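Eleven months of saving, two paint colors rejected, and the craft room at the Grusbridge house is finally open for looking at! I've been promising this page to the quilting group since spring, and to my sister for even longer, so I'm putting it up before every last drawer has a label. There's only one photo so far, and the other entries are notes that will get theirs as I go. I wanted the words down first, while I still remember which screw went where.

A little background for anyone who wandered in from the sewing pages. The room used to be the spare bedroom, and then for a long stretch it was where we put things we didn't want to decide about. Imani Athumani, who taught me to piece a quilt top in the first place, came over one morning in September with a roll of painter's tape and we marked out the furniture on the floor before a single thing got bought. Best hour I've spent on this house! We moved the imaginary table four times, and it cost nothing.

## The work surface

White, and I'd pick white again tomorrow. I went back and forth on this (a darker top hides everything, and I am a person who spills tea) but thread shows up so well against it, and so do pins, and so does the one tiny seed bead you've been hunting for since lunch. Pale fabrics are the only trouble. For those I slide a sheet of gray felt underneath and carry on.

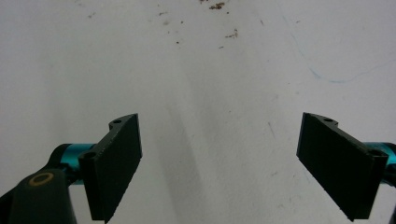 *White surface, black gripper fingers, a bit of teal. Look at all that room in between!*

I love how much plain space there is to work with. My old table was 35 inches long and half of that belonged to the sewing machine, so I cut fabric on the floor on my hands and knees. Now I can lay out a whole row of blocks, step back, swap two of them, step back again, and leave the lot where it is overnight. That last part still feels like a luxury.

## The thread wall

158 spools, all on pegs, all facing out. I started sorting by color and got into a terrible argument with myself over whether teal goes with the greens or the blues. (Blues. It's staying with the blues.) The heavy threads for topstitching have their own two rows at the bottom, because I kept grabbing them by mistake and wondering why my needle was complaining. If you're making one of these, measure your fattest spool before you drill. I measured a medium one and had to redo almost half the board.

## The fabric shelves

Everything is folded around a ruler so the edges line up, which sounds fussy until you've pulled one piece from the middle of a stack and had the rest stay put. Solids are on the left, prints on the right, and the top shelf is for fabric I'm not ready to cut. The crane print from Kaijage is up there. It has been up there, in one closet or another, for years, and I go and say hello to it.

## The pressing corner

The ironing board is gone! In its place is a padded top on a low cabinet, the Lurirmont one with the deep drawers, and it's the right height for me once I put it on risers. The pad is two layers of cotton batting under plain canvas, stapled on the underside. Pull the canvas snug before stapling the corners, and do opposite sides first. Mine has one wrinkle at the back where I got impatient, and I've turned that side to the wall.

## The window seat

Not strictly craft furniture, but it's where all the hand sewing gets done, so it counts. The light comes in from about three in the afternoon and lasts until supper. Under the cushion there's a bin for batting scraps, and under the batting scraps there's usually a cat toy. Hand binding goes twice as fast over here, or at least it seems to with the radio on.

## The door

The back of the door was the last empty spot, and it turned out so well. Rulers and templates hang there on a rail from Zoto, biggest at the bottom so they don't swing into the small ones. I put felt dots behind the corners to stop the clatter. The long ruler still bangs if you open the door fast, and everyone in this family opens doors fast.

## Still to come

The button jars need a home, and I have a plan involving a spice rack that I'm very excited about. The ceiling light needs changing too, as it's far too yellow for matching colors after dark and I've already joined a cream strip to a white one by mistake. The labels are cut and sitting in an envelope. Quilting group, you're welcome any morning, and please bring your scissors if they need sharpening, I've got the good stone out.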